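The Table That Catches Everything

There is a table in every house where things come to rest. In ours it stands between the back door and the stairs, and for the four years we've lived in Grikirwood it has held library books, a bicycle pump, seed packets saved for March, and one winter a whole set of curtains that I fully intended to hem. My mother called such a place "the harbor," and she was strict about hers. Everything that came in had to sail out again by supper.

I am not so strict. But I have been thinking about tables lately, ever since I spent a long and very pleasant afternoon with Noreen Malik, who has been helping people sort out their rooms for most of her working life and who runs a little shop called Kiani on the hill road. She sells trays, hooks, baskets and the kind of string our grandmothers kept in a drawer. She also gives away a good deal of advice, mostly while she is wrapping things.

"People come in wanting a bigger table," she told me, pouring tea into cups that didn't match. "I ask them what's on the one they have, and they can't tell me. So I send them home to look."

I went home and looked. I had 241 things on mine, if you count each paper clip, and I did count each paper clip — it was raining and the dog had already been out. A surprising share of it was cords. Cords for phones we no longer own, a cord for the old Jirkeck radio that my husband swears he will fix, and 2 extension cords knotted together so firmly that I suspect them of having married.

Noreen has firm views on cords. She likes them gathered in a wide, easy coil, never wound tight around the hand, and held with a scrap of soft ribbon. She likes a power strip to have a fixed home, near the back of the table and close to the wall, with its own cord led down behind a leg where it can't catch a sleeve. And she likes every surface to keep one thing on it that is there only to be looked at.
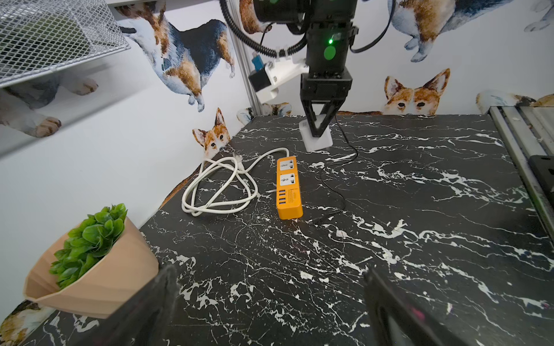 Dark stone is the hardest sort of tabletop to keep looking calm, and I say so as someone who once longed for it. It shows every crumb, and anything pale laid across it draws the eye straight away. White cord is the worst offender: a few loose loops on black marble, with the plug lying up among them, will look busier than a whole stack of books. I wouldn't hide the orange power strip, though. I have grown fond of a bit of bright color in a working object, and with a row of USB ports beside the ordinary sockets it earns its place in the open. What I'd do is coil the slack and let the tan planter have its corner. All those faceted sides need some bare stone around them, and the greenery, artificial or not, does a great deal to soften a hard, shiny surface.

My own one-thing-to-look-at is a blue Flada pitcher with a chip in the lip, bought at a yard sale for less than the lemonade. It took me three evenings to clear enough room for it. The paper clips went into a jam jar, the curtains went to my sister, who can hem, and the radio moved to the workbench, where it is waiting with great patience. The married cords I left together. They're in the hall closet now, tied with a yellow ribbon, next to the bicycle pump.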